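November 24, 2023
Posted by the Brellwood coding desk

Second pass on the warning notices, Flenine set. The full pull from Rostmont is 1656 notices. We had coded the first 1000 when I stopped to check agreement, which I should have done earlier.

Took 40 notices from the coded pile and had them coded again blind by the other desk. Source type is fine. Date issued is fine apart from two notices where the stamp is the date of receipt and one of us used it. Rule is now: date issued only, leave blank if all we have is the stamp. Put the stamp date in the notes column.

The trouble is specificity. The codebook has three levels: general, partial and specific. Partial is defined as "names a place or a time." One desk coded "attacks are likely in the border provinces before the election" as partial. The other coded it as general, on the grounds that a province is too big to act on and nobody knew the election date yet. Both readings fit the text of the codebook, so the codebook has to change.

Proposal, to be tried on the Phuthong notices before we touch the rest:

Place counts if it is a town, a district, a named road or a named building. Province or larger does not count.
Time counts if it falls within a span of two weeks or less. A season or "in the coming months" does not count.
Target gets its own column. At present it is mixed up with place, so "police stations" gets coded as a place by one desk and as nothing by the other.
Specific needs place and time. Target does not raise the level.

Went through the Phuthong folder with these in the afternoon. Slower than the old way but I was only stuck twice. First one was a notice naming a market that exists in two towns. Coded place as yes and flagged it. Second one gave a holiday instead of a date. I looked up the holiday and it runs three days, so it counts as a time.

Phuthong is a good test folder in one way and a poor one in another. The notices are short and nearly all from the same office, so the wording repeats. The longer assessments from the Rostmont side have several warnings in one document, sometimes with different places, and the new rules say nothing on whether to split them. My inclination is to split when place differs and keep together when only the target differs. That will raise the record count and the numbers in the draft will have to be redone.

Under the old rules 491 notices came out as partial or specific. I expect this to drop, because a lot of the partials are province-level. I don't want to guess by how much. The draft section on how many warnings "could have been acted on" leans on that number and should be held until the recode is finished. Even then I would change that heading. We have no record of who read most of these notices or when, and a notice being specific on paper tells us little about what the duty officer had in front of him.

Also noted: the outcome column should be hidden during coding. At the moment the coder can see whether an attack followed, and I caught myself reading a vague notice more generously when I knew one had. Made a copy of the sheet with outcome removed and the rows shuffled. Use that copy from now on. Key is in the Flenine folder, don't open it until both desks are done.

Duplicates. Found a run of notices that were retransmitted with a new header and the same body. Keep the earliest, list the others under "repeats." A retransmission with even one changed line in the body stays as its own record.

To do:
- rewrite section 3 of the codebook with the place and time rules
- decide on splitting
- recode the first 1000, both desks, shuffled copy
- agreement check again, fresh draw, before starting on the remainder
- aim to have the recode closed by the end of January
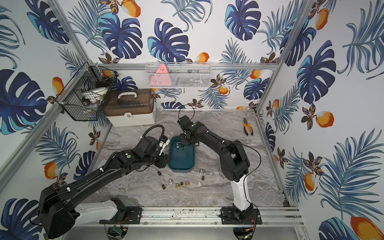
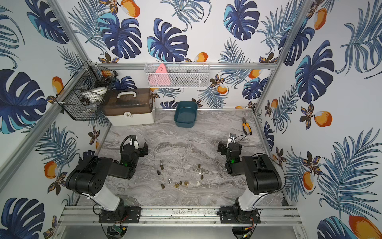
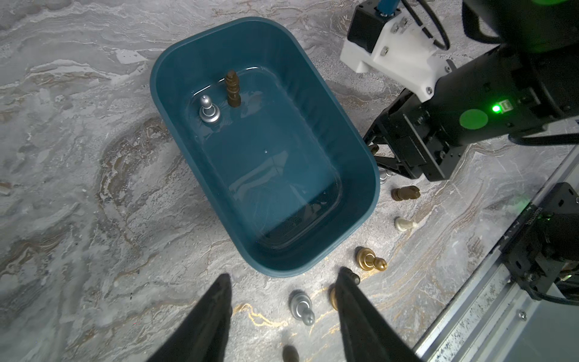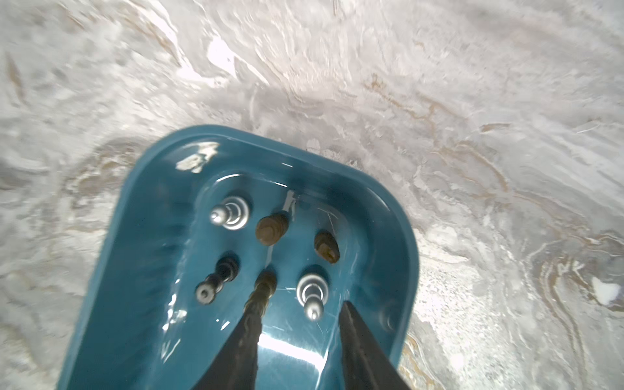 Third and fourth: close views of the teal tray, with water in it.

3 comments

rostmont_desk
Agree on splitting by place. We have a few assessments with five or six towns in a single paragraph. Do those become five or six records with the same text? If so we need a parent ID.

coder2
I was the one using the receipt stamp, sorry. Fixed in my half.

guest
Two weeks seems tight for the older notices. They went by post and some were a week old on arrival. Might be worth recording the span in days and setting the cutoff afterward.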